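느리게 우려낸 차와 편지 쓰는 저녁

9월이 되니 저녁 공기가 달라져서 그런지 자꾸 편지가 쓰고 싶어져요. 저는 원래 글씨도 못 쓰고 게으른 편인데, 루마니아에 사는 Aurelia Crăciun 씨와 편지를 주고받은 지가 벌써 11년째랍니다. 처음엔 여행지에서 길을 물어본 게 다였는데, 헤어질 때 주소를 적어 주시길래 엽서 한 장 보낸 것이 여기까지 왔네요.

편지를 쓸 때는 꼭 차를 먼저 우려요. 보리차일 때도 있고 선물받은 홍차일 때도 있는데, 다 마실 때까지 첫 줄을 못 쓰는 날이 더 많아요(어제도 그랬어요!). 날씨 얘기로 시작하자니 지난번과 똑같고, 건강 얘기로 시작하자니 괜히 나이 든 사람 같고요. 그러다 결국은 또 날씨 얘기로 시작합니다.

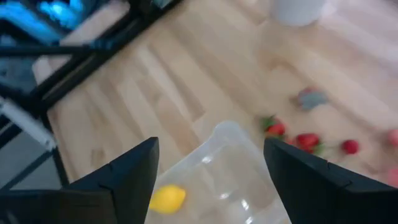

손편지 첫 줄은 어떻게 시작하면 좋을까요?
받은 편지에서 제일 기억에 남는 대목을 골라 거기에 대답하듯 쓰면 한결 수월해요. 저는 지난번에 Aurelia 씨가 자두잼을 태웠다고 하셔서, 저도 작년에 냄비 두 개를 버렸다는 고백부터 했어요.

종이는 얇은 게 좋더라고요. 두꺼운 걸 쓰면 세 장만 넘어도 봉투가 불룩해져서 우체국에서 무게를 다시 재거든요. 펜은 이것저것 써 봤지만 번지지 않는 평범한 볼펜으로 돌아왔고요. 글씨가 삐뚤어져도 다시 쓰지는 않아요. 다시 쓰기 시작하면 그 편지는 영영 못 부치더라고요, 저는.

답장은 빠르면 3주, 늦으면 계절이 하나 지나서 와요. 그사이에 제가 뭐라고 썼는지 다 잊어버려서, 답장을 읽다가 "내가 이런 걸 물어봤나?" 하고 혼자 웃을 때가 많아요. 이번 편지는 내일 오전에 부치려고요. 우표가 한 장 모자라니 우체국에 조금 일찍 가야겠어요.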